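Wednesday, November 14, 2018

Glass day. I moved the planner off the old Karus grasp scorer this morning and onto the one I've been nursing since August, and by lunch I had learned a lot about my own optimism. The depth filter thinks a clear pitcher is a rumor. It gets the lid, it gets most of the handle, and in between it reports a very confident hole with the table showing through.

So I spent two hours writing a patch that fills the hole using the outline from the color image. It's ugly and I'm fond of it. The two-arm collision check now runs in almost 30 milliseconds, down from 214, mostly because I stopped asking it about the same pair of links 4 times per cycle. I'd like to know who wrote that loop. I checked the log. I know who wrote that loop.
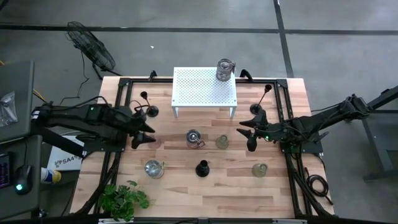 The plant is another matter. In the Cellis map it comes out as a solid green boulder, and the left arm plans around it with the kind of respect I've never gotten from software. I could shrink the padding on it — and then I'd have to explain the leaves. Left it alone.

Robles wants the handoff config by Friday. I renamed the branch "final" and then made another branch off it.

Tomorrow: tinted glass thresholds, and the wrist frame offset I keep typing in by hand.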